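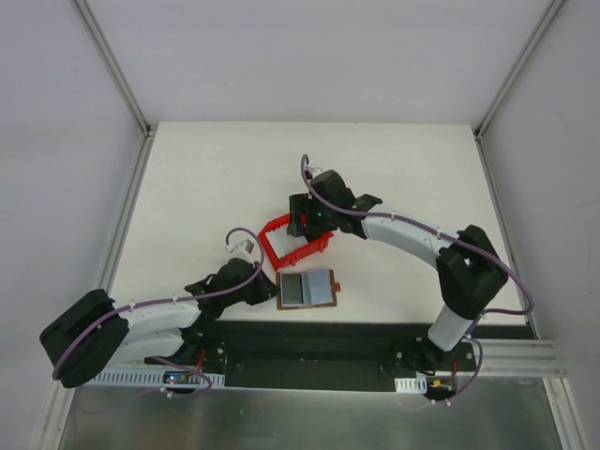 关于我们

你好呀,欢迎来到 Pandik!我是这个小铺子的主人,也是客服、打包员,还兼职扫地。如果你是从 Nolteo 市集那边逛过来的,那咱们可能已经隔着一张桌子聊过天了(我就是那个说话特别快、老忘记收摊时间的人)。

Pandik 做的事情说起来挺简单:整理桌面和随身的小东西。卡包、钱夹、零件盒、小框小架、各种不知道该放哪儿的小板子小片片,凡是你家抽屉里翻来翻去总找不着的,都归我们管。我们卖收纳用的小物件,也接上门整理,还开整理课,三样加起来刚好够我每天忙到晚上九点。

怎么开始的

最早是因为我自己乱。真的乱!有一年十月搬家,光是“杂物”两个字的纸箱我就写了15个,搬进新家以后一个都不想拆。后来硬着头皮拆,把东西一件一件摊到一张白桌子上,红的放一边,棕的放一边,认不出来的放中间。摊完我站在那儿看了半天,心里居然特别舒服。从那以后我就养成了习惯:不管整理什么,先清出一张浅色的桌面,东西放上去,看清楚了再动手。

这个习惯一直留到现在。我们工作间里用的也是白桌面,小东西放上去一眼就能看见,哪怕是一块巴掌都不到的小板子也跑不掉。桌面用久了会有划痕和小黑点,我试过各种清洁膏,擦得胳膊酸,后来就随它去了,反正不耽误干活。

我们整理些什么

来找我们的人,十个里面有六七个是从钱包开始的。我特别理解,衣柜太大,厨房太吓人,钱包嘛,坐下来喝杯茶的工夫就能弄完。我自己也最爱整理钱包,尤其是那种用了好些年的皮钱夹,打开来里面塞着旧票据、过期会员卡、别人的名片,像翻一本小日记。

我的做法是这样:先把钱夹整个打开放平,里面的纸片全部拿出来,卡也一张张抽出来。 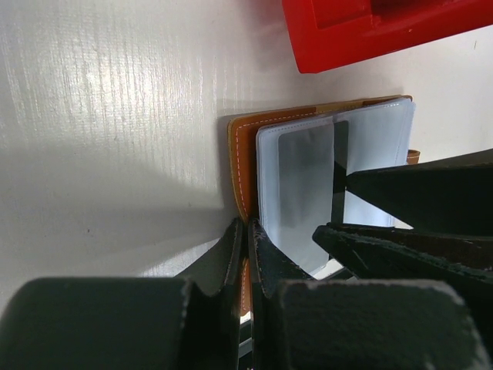 然后分成三堆,天天用的、偶尔用的、早就该扔的。天天用的卡放回最顺手的位置,偶尔用的放进透明卡套,不用全抽出来也能大概认出是哪张。卡套我偏爱磨砂的那种,圆角,不刮手,也不容易显指纹。皮面呢,拿干软布顺着擦一遍就好,缝线的地方轻一点,别使劲抠。有客人问我要不要上油,我一般说先别急,看看皮子干不干再说,上多了颜色会变深,后悔都来不及。

除了钱包,我们也整理工具和零件。爱动手的朋友家里总有一堆塑料框、小电路板、线头、螺丝,我建议给它们配一个颜色鲜亮的盒子,红的最好!放在桌角,做完手工顺手往里一丢,晚上再分类。颜色越扎眼越不会忘,这是我丢过两次万用表之后总结出来的血泪经验。

我们的课和上门服务

整理课每节60分钟,一节只收2个人。对,就两个,多了我顾不过来,而且人一多大家就不好意思把乱糟糟的包倒出来了。课上你带自己的东西来,钱包、笔袋、化妆包都行,我们一起坐在桌边弄。没有课件,也没有作业,走的时候包里轻一点就算上完课。

上门整理的话,我们会先跟你通个电话,问问你最头疼的是哪个角落。我不会一进门就让你扔东西(我自己都舍不得扔电影票根呢),该留的都留着,给它找个固定的地方就好。

铺子里卖的东西

货架上大部分小物件是跟 Ogura 工坊一起做的,他们那边打样很慢,但是边角磨得特别细,我等得心甘情愿。卖得最好的是一款桌角小盒,到上个月一共卖出了1084个,我每一个都亲手包过,包到后来闭着眼睛都能折那个纸角。卡套也常年有货,缺货的时候我会在首页写一声。

退换很好说话,东西没用坏就行,写信来告诉我哪里不合适,我顺便也能学到点什么。上回就有位客人说小盒盖子太紧,我们回去改了一版,现在单手能开了。

来找我们玩

工作间在 Jorndale 楼里,二楼,上楼左转,门口有一块歪歪的木牌子,写着 Pandik。早上十点开门,下午我可能在上课,来之前最好先发个消息。楼下停车不太方便,骑车来最省心。茶是有的,饼干看运气,记得把你最乱的那个包带上!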